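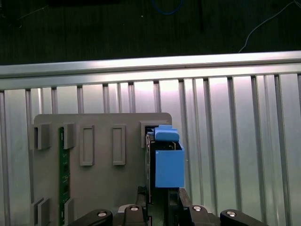
Gray board against the ribbed panel, green strip between the tabs

**saltell_bench** – 8/4/18
Two jobs on the go. The board is nearly how I want it. The tower is next, and I can't decide whether to redo the cables before I buy memory. Lambert has a used pair for $58.

**ribbed_panel**
Cables first. You'll want the room.

**saltell_bench**
I priced a whole new machine at Drallotau and it came to $636, so I'd like to keep this one going.

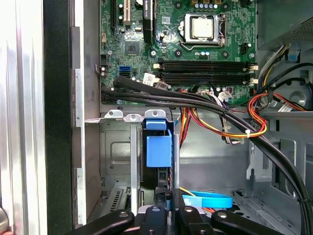 Memory is the cheap part of any old tower. I'd buy the pair and worry about looks later. Both of your slots are empty, and the black bundle runs beneath them, so you can get at the latches as it is.
– **hotusstead58**

**ribbed_panel**
Disagree. Red and yellow wires looping all over the place is how you snag something. Do it once, do it right.

**saltell_bench**
I may split the difference and only move the loose power wires. On the board, I'm still deciding if the clips should sit closer together.
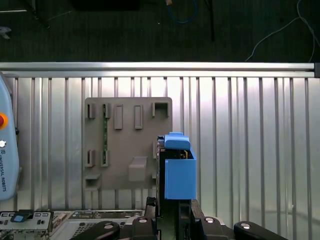 The strip is thin and I don't want to bend it getting it out. Moving the lower clips means making the whole board again.

**hotusstead58**
Leave the clips alone. What about the drives?

**saltell_bench**
I'd like to keep the cage.
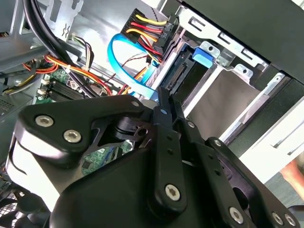
A replacement is hard to find in that size, and I only need one drive in there anyway.

**ribbed_panel**
Fine, but I'd still do the cables first.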